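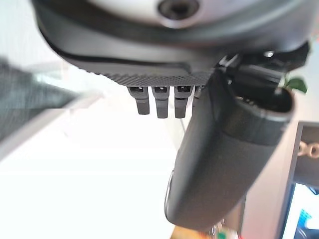

Maritza Castaño asked why I hadn't just bought a ready-made gripper, and fair enough, I should have said so in my first post. I'm doing it at home, in the evenings, and I like building things! I bought the arm secondhand and I'm making the end of it myself.

So, my question. The black finger bolts to an angled bracket tucked up under the rim of the housing, and when I close on anything heavier than a tomato the tip drifts sideways. I've tightened everything I can reach. Is it the bracket flexing or is my Mudis servo just too weak? I run it off a Sorach board, if that matters. The finger weighs 275 grams (kitchen scale).

3 answers

Boris Štěpánek
275 grams is a lot to hang off one small bracket. Unplug it, hold the housing with one hand and push the fingertip sideways with the other. If the bracket moves against the housing, there's your problem and a bigger servo will make it worse. Mine did exactly this. I added a second screw as far from the first one as would fit, put a wide washer under each, and the drift went down to almost nothing. Check the hinge pin too, a sloppy one feels just like a bent bracket.

ellari_fan
get a stronger servo, i had the same thing and it went away

Maritza Castaño
I'd do Boris's push test before spending money. Also, how are you closing it? If your code jumps straight to the final position it slams, and that twists everything. I step mine in 18 small moves with a tiny pause between them (took me most of November to think of that, don't laugh). And is your finger solid? I printed mine hollow and it still holds a full coffee mug.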